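Re: Floor marking and stand-off distances — draft 3

Sat 1 October

Tiago, all,

Sorry for the slow answer, been stuck on the Drovdale paperwork most of the week. Quick comments in line, typed in a hurry so forgive the spelling.

Tiago Correia wrote:
> Draft 3 of the housekeeping rules is up. Main changes: section 2 now
> says cables must be "secured or routed clear of the arm's reach" and
> section 5 drops the wording on furniture altogether, as Sedura felt it
> was covered by the general risk assessment. I also cut the re-check
> interval from 90 days to 14. Could people say whether they can live
> with this? I'd like to freeze the text before we ask the Mathew group
> to trial it.

Can live with most of it. Not section 5, and section 2 needs work.

Section 5 first. The general risk assessment gets written once, by somebody at a desk, and then the shelf moves. Or a bag gets put down. I'd want a line that says anything standing inside the reach envelope is either on the layout sheet or gets taken out before power on. Furniture, bags, tubs, the lot. Short rule, easy to check, and the person checking doesn't need to know anything about arms.

Also people. The draft talks about "entering the marked area" as if you either have or haven't. Feet get over a line long before anyone would say they'd entered. Suggest "no part of the body, including feet", and be done with it.

Views from the wrist, for those who only ever see the layout sheet:
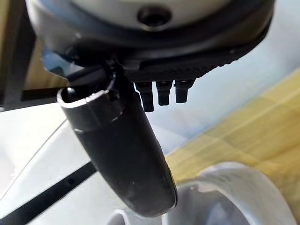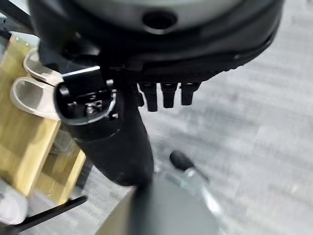
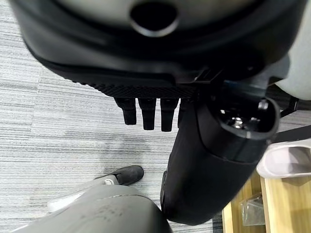
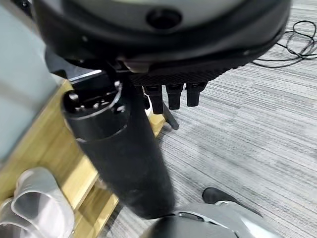
On section 2. "Secured or routed clear" — which? They are two diffrent things. A cable can be beautifully secured and still sit right where the wrist comes down. And one that is clear of the reach today can be pulled into it by anyone with a vacuum cleaner. I'd write "secured AND routed clear", then a separate line for cables which have to be inside the envelope, with slack stated on the sheet. Loose coils on the floor — not allowed, full stop. Predidton already do this and I've heard no grumbling from them.

Same section, connectors on the arm itself. Nothing in the draft at all. At the least: check by hand that they're seated, before the first run of the day, and after any knock. Two minutes. Could go in 2.4 where there's a gap from the old numbering anyway.

Re-check interval. 14 days is fine for the bigger sites but the small ones will sign the form without looking. Would sooner have 34 days that gets done. Or tie it to changes and not to the calendar: move anything, re-check. Happy to be outvoted.

Smaller things:

- 3.1 says "operator" and 3.2 says "user". Pick one.
- 4.3, "soft flooring" — does that mean carpet? If so say carpet. Matters for anything on a stand, and tape comes up off it too, so the marking rule wants a different method there.
- The annex still has the June version of the checklist. The boxes don't match the sections any more.
- "Should" in 6.1 ought to be "must", I think that was just missed.

Don't freeze it yet please. If you can turn round sections 2 and 5 I'll read them the same evening, and the Mathew people can have it after that. Is it one copy per arm or one per room they are getting? The draft reads both ways and they wil ask.

Off to catch a train, back on mail tonight.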